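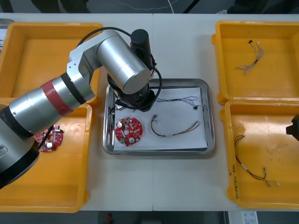
Inese Zariņš replied that the water table at Mastomthorpe can't be doing that, not in March, not with the sphagnum squelching under her boots, and could we please take the chart off the public page until somebody works out why well 11 says the bog is dry.

OK. Chart is off the public page. Logging from here so it's all in one place.

**Ticket:** 189
**Site:** Mastomthorpe, lower bog, east line of dipwells
**System:** Nepia portal, import side
**Reported by:** Inese Zariņš
**Picked up by:** me (Priit Šimkus)
**Status:** see bottom

### What's wrong

Well 11 shows the water level dropping steadily below the peat surface since the last download. Neighbors on the same line look normal, close to the surface, small bumps after rain. Well 11 has the same bumps so the sensor is alive and responding to something. It just sits way too low and gets lower.

No alarm from Nepia. It wouldn't, the alarm is only for missing data.

### Stuff checked first

- Logger clock vs portal clock. Match. Interval is 10 minutes in both.
- Battery fine
- Units. Checked because we got burned by that at Ritholm (feet in, meters out, everybody very excited about a flood). Not it this time.
- Duplicate import? No. One file, one import.
- Cable length in the Nepia settings vs cable length on the install sheet. Same.

So the settings are what the sheet says. Doesn't mean the sheet is right.

### 9:40 am

Asked Edgars Kazlauskienė for the field notes from the last visit. He has them on paper. Sending photos when he's back in the truck.

Meanwhile pulled the raw file and plotted it without the air pressure correction. Raw curve for 11 looks OK!! Goes up and down with the weather like the others. The drift only shows up after correction. So either the correction is wrong or it's the wrong barometer.

### 10:15 am

There are 2 barometers at Mastomthorpe. One in the old shelter by the gate, one up by the Ritard dams that went in when the big drain was blocked. East line should use the gate one. Opened the well list in Nepia:

| Well group | Barometer set | Should be |
|---|---|---|
| East line, all except 11 | Gate | Gate |
| Well 11 | Ritard | Gate |
| Middle line | Ritard | Ritard |

There it is, or half of it. Switched 11 to Gate, re-ran the correction. Drift gone. Level still too low though, now it's a flat offset the whole way through.

Two faults then. Great.

Also the Ritard barometer itself must be drifting or the middle line would be fine and 11 would be fine too. Looked at middle line again with that in mind - yes, same slow slide, just harder to see as those wells start out higher. Nobody had complained so I hadn't looked. Middle line chart also off the public page now.

### 11:30 am

Edgars' notes came through. Sideways and one has mud on it but readable. Relevent bit:

> 11 - tube heaved, pushed back down, new cap. Dip taken from cap top.

Every other well is dipped from the rim of the tube, not the cap. And the tube got pushed down, so the distance from rim to peat isn't what's on the install sheet anymore. Both of those shift the zero. Called him.

Edgars says the tube was sticking up so far a sheep had been rubbing on it and he couldn't leave it. Fair enough. He didn't measure the rim height after. He did put it in the notes, which is more than I did when I moved the Ritholm ones.

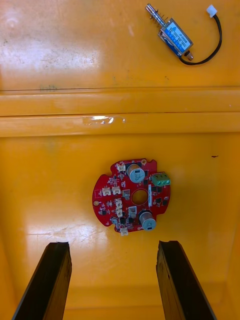 Can't fix the offset from the desk. Could guess it by lining 11 up with the wells either side, but 11 is the one next to the blocked drain and that's the whole reason we care about it. If I line it up with the neighbors I've erased the thing Inese wants to see. Leaving it flagged.

### 1:05 pm

Message from Gintarė Vanags asking if the rewetting numbers in the landowner letter are affected. Checked. The letter uses the average for the east line through the end of winter. Well 11 pulls that average down, so the letter makes the bog look drier than it is. Told her hold the letter. She's not happy but she held it.

She also asked if the fire risk map uses these. It doesn't, it uses the surface moisture plots, seperate import, not touched by any of this.

### 2:20 pm

Tsung-han Hsueh looked at the Ritard barometer data for me. His reply:

> Vent is blocked or the desiccant is gone. It's reading the inside of its own housing. Compare it with Gate on a windy night, Gate jumps all over and Ritard hardly moves. I'd bin everything from that one after the thaw and use Gate for the whole site. They're close enough together and the height difference is a fixed correction.

Did the windy night comparison. He's right. Added the height correction, ran the middle line on Gate. Slide is gone, levels sit where Inese's hand dips put them.

### What got changed in Nepia

1. Well 11 barometer: Ritard to Gate
2. All middle line wells: Ritard to Gate, with height correction
3. Ritard barometer marked suspect, not deleted. Raw file kept.
4. Well 11 flagged "zero unknown", kept out of the east line average
5. Corrected series saved as a new version, old one still there under history

No raw data edited. If anybody wants to check my height correction please do, it's in the notes field on the barometer.

### Still needs a person on the bog

- [ ] Well 11: measure rim to peat surface, at the same spot on the board walk side
- [ ] Well 11: hand dip from the RIM, cap off, write down the time
- [ ] Ritard barometer: open it, look at the vent, swap desiccant, bring it in if it's wet
- [ ] Check if any other tubes have heaved. The ones near the dams most likely, peat is swelling there
- [ ] Rim height line added to the field sheet so there's a box for it

Edgars has the first two. Inese wants to go along and look at the dams anyway so she can do the barometer.

### 4:50 pm

Inese asked how far back well 11 was on the wrong barometer. Went through the history. Since it was re-added to the portal after the old logger died. Whoever re-added it took the first barometer on the list. That would be me.

Older data from before that is fine, was imported with Gate. So the long record holds, just the last stretch needed redoing.

Middle line chart can go back up. East line goes back up without 11. Well 11 stays off until there's a rim height.

**Status:** open, waiting on field visit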